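# Anyone else running a small green belt conveyor on the bench? Let's talk belts and rails

**beltsander_betty** wrote on 1/20/23:

Okay, I have been grinning about this all week and my family is tired of hearing it, so you folks get it now. We finally have a real conveyor in the Tirncombe shop! Green belt, aluminum rails down both sides, and it runs along the white wall where the old steel shelving used to be. We mold little black plastic mounting plates for garden gate hardware, and until now every single one got carried from the press to the packing table in a tote. Totes everywhere. Totes under totes.

Now a part drops onto the belt and rides over to whoever is packing. I could watch it all day (and I kind of did, sorry to the person waiting on me for lunch).

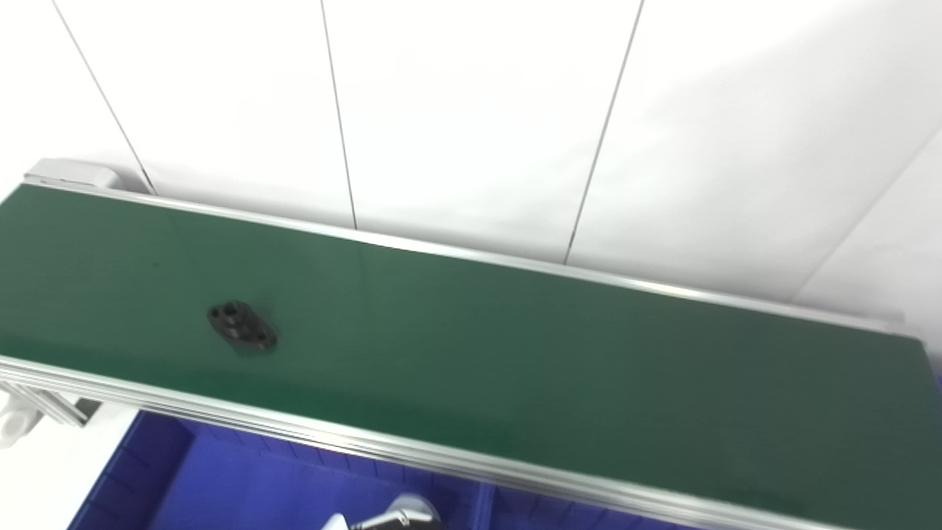
*One of our plates on the new belt*

I love how well the black shows up on the green. Our old cutting mat was dark gray and you could lose a part on it while looking straight at it.

Things I'd like to hear about:

- How do you clean your belt? Mine already has smudges and I'm told it's a lost cause.
- Side guides, yes or no? Our plates are flat and don't roll.
- Does anyone regret going with green?

---

**nylon_and_on** wrote:

Congratulations!! That's a good-looking setup. The slotted extrusion on the near side is my favorite part of the whole thing, you can hang anything off those grooves. I've got a scrap bin, a task light and a little shelf for my coffee all bolted to mine.

On cleaning: warm water, a drop of dish soap, soft rag, then wipe again with plain water. Belt stopped and locked out, please. I do mine at the end of every shift and it takes less time than sweeping the floor. Don't let anybody near it with a solvent until you know what the belt is made of. I wrecked one that way.

---

**Grommet39** wrote:

I'm going to be the grump about green. We ran green for years in Clesham and switched to white, and I would not go back. You see dirt sooner on white, and if you see it you clean it. Green hides things. I can make out smudges and a few dark specks in your picture, mostly on the left, and I bet in person you walk right by them.

Nice rails though.

---

**beltsander_betty** wrote:

Ha, fair, I did walk right by them until I put the picture up! But my parts are black, so wouldn't black crumbs of flash show up on either one? And white next to a white wall sounds like working inside a refrigerator.

nylon_and_on, a COFFEE SHELF. I'm doing this tomorrow.

---

**Grommet39** wrote:

Put the coffee on the side away from the motor. Ask me how I know.

And yes, black flash shows on white a whole lot better. Try it with a scrap of white belt under your shop lights before you argue with me.

---

**tapsell_tinkerer** wrote:

Long-time green belt person here, and I disagree with Grommet39. Glare matters more than people think. We packed for 11 hours a day one April, big seasonal order, and the two of us on the white line had sore eyes by the end of it. The green line folks were fine. A matte green is easy to look at for a long stretch.

As for side guides: for a flat plate with holes through it, I'd skip them. Guides are one more edge for a thin part to wedge under. What I would do is put a low stop at the end of the belt with a catch tray past it. Our first week we had no tray and I was picking parts out from behind a radiator.

---

**molded_oatmeal** wrote:

Love this thread already. Question about the plates: which way up do they land? The one in the picture has the raised rims around the holes facing up. If they land rims down, do they sit differently on the belt? We have a part with a lip on one side and it walks sideways if it lands the wrong way, which drove me nuts for a month.

---

**beltsander_betty** wrote:

Both ways! No pattern I can find. I haven't seen one walk yet, but we're running slow, so that may change when we speed up. They land at every angle too, and the packer straightens them by hand before they go in the box. We put 900 to a box for the Musidum order, so that's a lot of straightening. If anybody has a simple trick for lining up an oblong part, I'm all ears.

---

**nylon_and_on** wrote:

Angled deflector! One strip of smooth plastic set across part of the belt, mounted to that near rail with a couple of T-nuts. The part slides along it and tends to turn its long side against the strip. Start shallow. I cut mine from an old kitchen cutting board and it's still going.

---

**tapsell_tinkerer** wrote:

Seconding the deflector, with one warning: leave hardly any gap under it. Thin parts will find the gap. Mine floats just above the belt and I check it with a piece of card every morning.

---

**Grommet39** wrote:

A deflector works fine, but your rounded ends may just roll around the tip of it. Make it longer than you think. We ended up at 16 inches for a part not much bigger than a matchbox.

Still say white.

---

**beltsander_betty** wrote:

You are all the best. Cutting board is coming out of the kitchen drawer tonight, and I'll start at 16 inches and trim if it's silly. Grommet39, if you mail me a scrap of white belt I will give it a fair trial, promise. I'll post again once the deflector is on (and the coffee shelf!).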